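August 21, 2019

Sorting the small stuff today. Hair ties, cords, tassels, all the bits that end up in every drawer in the flat.

Rule for this round: everything goes in one box lid first, then gets sorted. Last November I tried doing it drawer by drawer and gave up by teatime.

The coil ties stay. They don't pull, and the pale pink and lilac ones get used most days. Tassels and knotted cords go in a separate bag for the Volelwood craft swap. 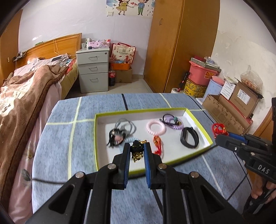 Muvness replied that coil ties go back to shape if you drop them in hot water for a minute. Going to try that on the stretched ones before I bin any.

Fitness band is going back on its charger. It doesn't belong with hair things.

Chains and cords are the slow part - a pin and a bit of patience works better than pulling.

Nightstand next. Bottles out, drawers wiped, then only what I use goes back on top. The gift bag can hold the swap things until I'm next in Plosham.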